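Keep the simulator boring

Posted July 6, 2021

Most of the arguments I hear about robot simulation are about realism. People want better contact, better friction, better light. I write planning software for a living, and I think we spend too much on realism and too little on being able to run the same test twice.

Our group at Bellamy keeps a set of 155 tabletop scenes. Each one is a text file that says where the parts are, which way they are turned, and what seed the planner gets. When someone changes the planner, the whole set runs before the change goes in. The scenes are plain. Small rods, cylinders and blocks lie on a table, and the arm has to reach one without touching the others. A customer would not be impressed by any of them.

In May we moved the motion planner from Flokska, our old library, to Stuveck, which we wrote ourselves. The speed numbers were good. Median planning time went down by 40 percent. Then 29 scenes that used to pass began to fail, and all of them were scenes where the target had a close neighbor. 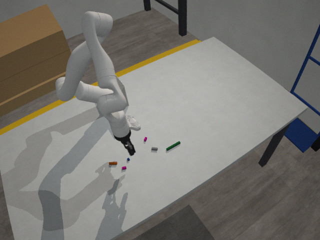 Mitra Asadi traced it in two days. The new planner padded every object with the same safety margin, and it padded the target too. When two padded shapes overlapped, the approach was thrown out before the collision checker looked at it. The old library shrank the margin over the last 80 millimeters of the move. It did this in a function with no comment, and none of us had known we depended on it.

The physics engine had no part in finding this. We could have turned gravity off. What mattered was that the scenes had not changed since the old planner passed them, so a failure could only come from the new code. If we had been adjusting friction and lighting that same month, as one of our partners wanted, we would have blamed the simulator first. I have done that before, and it cost me most of a spring.

There is a fair reply to this. A simple simulator hides real problems. Fingers slip, cables drag, and a depth sensor returns garbage on a shiny part. I agree, and I would not ship anything on simulated results alone. We have a real cell at our Rirkemberg site and we use it every day. But a failed grasp on hardware can come from calibration, from a worn finger pad, or from the planner, and it takes a person an hour to say which. I would like the planner ruled out before that hour starts.

What I object to is the middle ground, where a team builds a very detailed simulator, tunes it every week to match the hardware, and then uses it for regression tests as well. The tests drift along with the tuning. A scene that passed last week fails this week, somebody says the contact model changed, and the ticket is closed. After enough of those, people stop reading the failures.

So keep two. Let the detailed one change as often as it needs to, and use it for research and for training the perception models. Freeze the other one — the engine version, the robot model, the meshes, the seeds — and treat any edit to it like an edit to a public interface, with a review and a note saying which results are no longer comparable.

We have put the margin rule into Stuveck as a named setting with its own tests. Two of the failing scenes still fail. Mitra thinks the joint limits in the arm model are wrong, and she is probably right, but fixing them means changing the frozen set, so that goes to review next.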